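How to keep a wrist-camera policy from falling apart when the light changes

Posted June 6, 2025

If you have trained a manipulation policy on wrist camera images and watched it do lovely work all morning and then start missing as the afternoon sun came across the bench, this page is for you. We went through exactly that with our drive handling task, and it took us longer than I'd like to admit to find a routine that helped. I've written it up as a tutorial so you can follow it with your own arm and your own data, and I've tried to leave in the parts where we wasted time.

The method is one we call Penum. It's a small thing, really, a way of recording demonstrations and then augmenting them so that the policy learns to put its trust in the contact region near the fingers and to stop leaning on the brightness of everything else. You don't need a special network for it. We use it with a plain behavior cloning setup, and our friends at Grellholm have it running with a diffusion policy, and the steps are the same for both.

What you need before you start

You need an arm with a gripper, a small camera at the wrist, and a way to teleoperate. You need a lamp you can move by hand (a cheap clamp lamp is fine, and we still use ours). You need a task with a clear success check, so that you aren't arguing later over whether a trial counted. Ours is hard drives in plastic carriers, worked among aluminum rails, and a trial counts when the drive is fully seated and the fingers have let go.

Please also turn off auto exposure and auto white balance on the camera. I know it's tempting to leave them on, because the pictures look nicer to a person. But with auto exposure running, a bright rail drifting into view will darken the part you care about, and it does so a few frames late, which is a miserable thing for a policy to learn around. Pick a fixed exposure that keeps some detail in the shadows of the gripper and let the bright metal blow out if it wants to.

Step 1: Record the base set

Collect 100 demonstrations under whatever light you normally work in. Keep them calm and fairly slow. Vary where the part starts and how it's turned, and vary it more than feels natural – people are very bad at being random, and I'm one of the worst. We ended up drawing start positions from a printed sheet, which felt silly for the first few and then felt like a great relief.

Check the recordings as you go. Open one out of every handful and look at it all the way through at normal speed. We lost most of a day in our first round to a camera mount that had crept a few degrees, and we would have caught it by the second or third file if we had only looked.

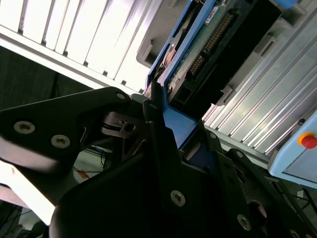
Step 2: Record the light sweep

Now for the part that makes the difference. Record 30 more demonstrations, and this time move the lamp between every one. Go low, go high, put it behind the arm, aim it straight down the rails. Don't move the lamp during a demonstration, only in between. We tried moving it during and the policy picked up an odd little hesitation that we never fully explained.

You'll want some of these to be ugly. If you look at a recording and think the glare has ruined it, keep it, as long as you could still do the task yourself from that view alone. If you couldn't have done it from that view, throw it out. That's a judgment call, and I'd suggest having the same person make it for the whole set.

Step 3: Build the contact mask

Penum uses a soft mask over the area where the fingers meet the part. The camera is fixed to the wrist, so the fingers follow much the same path across the view every time, and you can get away with a mask that depends on nothing except how far the gripper is open. Take a few still frames at different openings, paint the contact region by hand in any image editor, and interpolate between them. Ours took less than a lunch break.

Make the mask generous. Our first one hugged the fingertips too tightly and the policy lost sight of the drive's edge just when it needed it. Let the mask fade out gently, too, with no hard border. A hard border shows up as an edge in its own right, and the network will happily latch on to it.

Step 4: Augment outside the mask

During training, apply strong brightness, contrast and gain changes to everything outside the mask, and only mild ones inside. Draw a new set of values for each demonstration and hold them steady for its whole length. If you draw fresh values at every frame you get flicker, and the policy we trained that way was noticeably jumpier on approach.

We also paste in blown-out streaks at random angles outside the mask, to stand in for reflections from the rails. These can be very crude. A white band with blurred sides is plenty.

Step 5: Train, then test under the lamp

Train for 800 epochs with your usual settings. Then test with the lamp in positions you didn't use in Step 2, and write those positions down before you begin so that you aren't tempted to choose kind ones. In our own test the Penum policy seated the drive in 87 percent of trials under new lighting. The same network trained without the mask did well under the usual light and poorly nearly everywhere else, and it mostly failed in the last little bit of the approach.

When it doesn't work

If the policy stalls just short of the part, your mask is probably too small, so go back to Step 3 and widen it. If it reaches the part but comes in crooked, look at the variety of angles in your base set. The team at Breathnach found that their trouble was neither of these, and that a loose cable was pulling the camera slightly at one end of the wrist's travel, so do give the mount a wiggle before you retrain anything.

One limit I should mention is the mask's dependence on the camera staying put. If you take the camera off and refit it, repaint the mask. We tried to reuse an old one after a refit – twice – and both times we ended up doing the painting anyway.

The mask painting script and our lamp position sheet are in the Kakbridge shared folder, under the June release. The script expects the gripper opening as a value between zero and one, so rescale yours first if it reports millimeters.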